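November, bench notes, Gumlow trial kit
2.40 pm

Second session with the Gumlow head-camera package. The pitch from Studbridge is that you wear it, do ordinary chores, send the recordings off, and they come back cut into labelled steps a robot arm can learn from. Price on the quote is 1,273 per month for one seat. Mirela asked what the 358 "onboarding" line covers and we still have no answer.

Today was the desk fan task: towel over the housing, wipe, fold, put down. Simão wrote the script, I did the reading out.
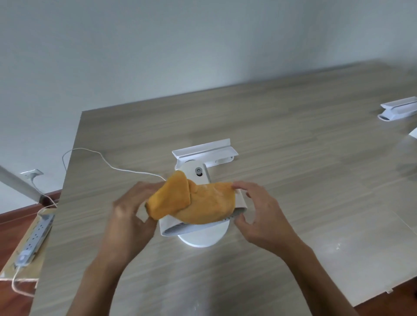

Fan task, towel over the top of the housing, both hands on it.

Things I don't like so far. The sample labels they sent call everything "wipe surface", whether the cloth is on the grille or the table. A crumpled towel has no fixed shape and I doubt their hand tracking copes once fingers go under a fold — the brochure footage is all mugs and blocks. Ronaldo thinks I'm being unfair, and that the labels improve after the first batch. Maybe. I'd want to see it in writing.

To do: resend 5 clips with our own labels for comparison, ask Studbridge who checks theirs. Not signing before then.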